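The Kistholm Variations

The piano tuner's letter came on 27/09/2019, and it was so polite that I had to read it twice before I understood I was being fired as a customer. 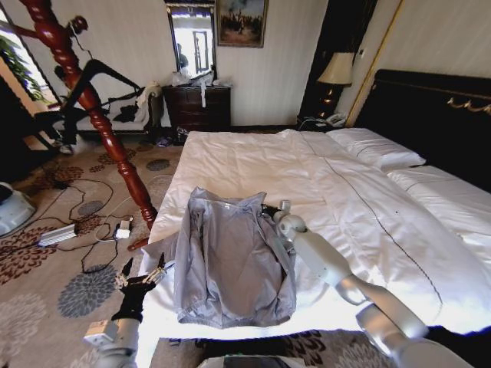
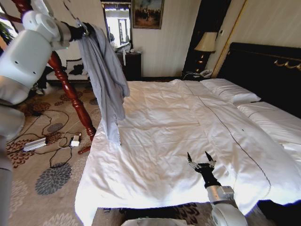 Narnum Community Choir and Chamber Players: Members' Writing Page

He would not, he wrote, be able to attend the instrument again. He had come to it for 45 years. He had a shoulder now, and a daughter on the coast, and he felt the instrument might be happier with someone who had not known it when it was young.

I took this up with the piano, a Kistholm upright the colour of strong tea. It had nothing to say below the second octave, where it has had nothing to say since my aunt's time.

I should explain that I was meant to be playing the Segura in November. The Segura is a sonata in four movements, three of which are slow, and there is a recording of it that sold 200 copies. I own two of them. One was a gift from a man who owned two.

The new tuner came from Allholm and wore a tie. He lifted the lid, struck one note, and put the lid down again as you would a sheet over a face.

"What's it for?" he said.

I told him about the Segura.

"Slow, is it?"

"Mostly."

"That's a pity. Fast, they mightn't notice."

He quoted me $3,000 to restring the bass, or $2,000 if I could live without the bottom five notes. I went through the score that evening with a pencil. The composer had been very fond of the bottom five notes. He used them at the end of every movement, and in the third he used them at the start as well, like a neighbour who rings the bell and then knocks.

So I made an arrangement. Where the bottom notes fell I put a rest, and where the rest looked bare I wrote "with feeling" over it. By the middle of October there were more feelings in that score than in the whole of the Romantic period, and my left hand was getting a good deal of fresh air.

The hall in November was a third full, a fine house for Segura. I played the first movement. At the close I raised my left hand, held it above the keys and brought it down on nothing, with feeling. Somebody in the second row sighed.

I did it again in the second movement, and twice in the third. In the fourth I grew bold and shut my eyes.

Afterwards an elderly man in a good overcoat was waiting by the urn. He told me he had owned the recording for years and had never cared for it.

"Too much going on at the bottom," he said.

He asked whether I had any plans to record. I said I'd have to speak to the piano.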